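The quiet pleasures of a small company's shares

There is a moment early in the morning, a few minutes before the market opens, when a follower of small companies is about as happy as a person can be. The kettle is on, the announcements have started to drop, and one of them might be from a business you have been reading about for years. It might be four dull lines about a director's holding. It might be the order you have been waiting for!

I have been hooked on this end of the market since I bought 825 shares in Sandoval, a maker of pump fittings whose annual report I had picked up because I liked the cover. I knew nothing. I didn't know what a spread was, and found out when my holding was worth noticeably less the second after I'd bought it.

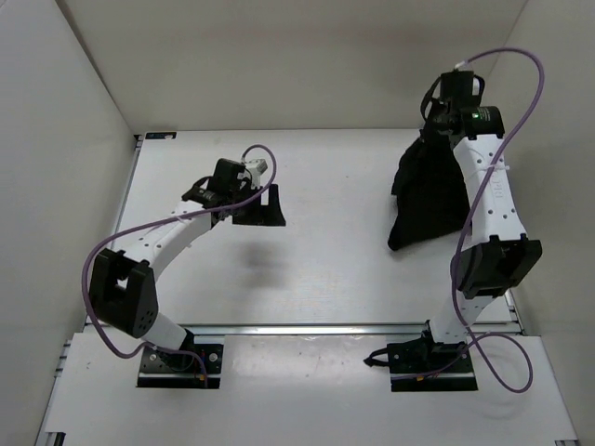
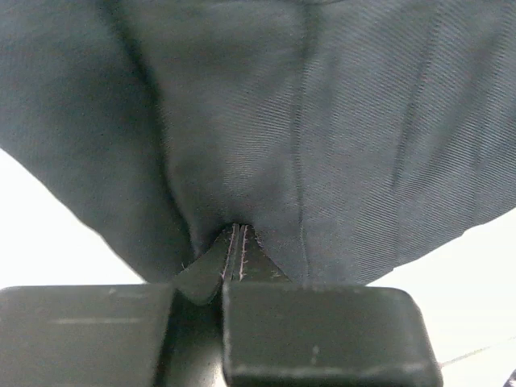 Mireille Roussel thinks that first lesson is the best one anybody gets. The gap between the buying price and the selling price, she told me, is where small shares show you their true nature, and she would have every beginner watch it for a month before spending a penny. "People look at the last price and think that's the price," she said. "It's the price of somebody else's trade. Yours hasn't happened yet."

I wish I'd heard that sooner. In a giant company the gap is so thin you can forget it. In a small one it can swallow a year's dividends, and it moves about as well, opening up on quiet afternoons and closing again when there is news. Once you start watching, it is oddly gripping. Take Drillero, which I followed all through one December. The shares were quoted at 180 pence to sell and 190 to buy, and for days on end that was all that happened. Then came a trading statement, a perfectly cheerful one, and by mid-morning the two prices had squeezed up until they almost touched. The company was the same as it had been the night before. What had changed was the number of people who wanted to talk about it.

Volume is the other half of the story, and I'd argue the more enjoyable half. A share that jumps on a handful of small trades is telling you very little. One that creeps up by 2 per cent with ten times its normal volume is far more interesting, even though the first will be on every list of the day's risers and the second on none of them. I keep a notebook with the daily figure for the shares I own, written in pencil (yes, there are websites, and no, I'm not giving up the notebook), and after a while you get a feel for what an ordinary day looks like. Wuline, for instance, can go a whole morning without a single deal. When three turn up before ten o'clock I put my toast down.

Then there are the annual meetings, which I can't recommend warmly enough. If you hold shares in your own name you can simply walk in. If you hold them through a broker's account you may need to ask for a letter first, so do that a couple of weeks ahead. At the big companies you'll be one face in a very large room. At the small ones you may be sitting across a table from the chief executive with a plate of biscuits between you, and you can ask anything you like. At Fistolon's last meeting I asked why the stock figure had gone up when sales had not, and the finance director talked for ten minutes, drew a little chart on the back of the agenda and gave it to me afterwards. I still have it. I bought another 300 shares on the strength of that answer, and they are down a bit, and I'm still glad I went.

None of this makes small companies safe. They run short of cash and issue new shares at a discount, they lose a big customer, they leave the market altogether and take your easy way out with them. I've had one go to nothing, and I had read every word it ever published. Money you will need soon has no business being there, and any one holding ought to be small enough that losing it would spoil your week and leave your retirement alone.

But if you have a little to spare and you like finding out how things work, start with one. Choose a company whose product you can explain to a neighbour. Read the last two annual reports, notes included, starting with the cash flow page. Write down the two prices every day, and the volume next to them, and don't buy anything until the month is up. My own page for Sandoval is headed May 30, 2025 at the moment, with the buying price filled in and the other column waiting for the close.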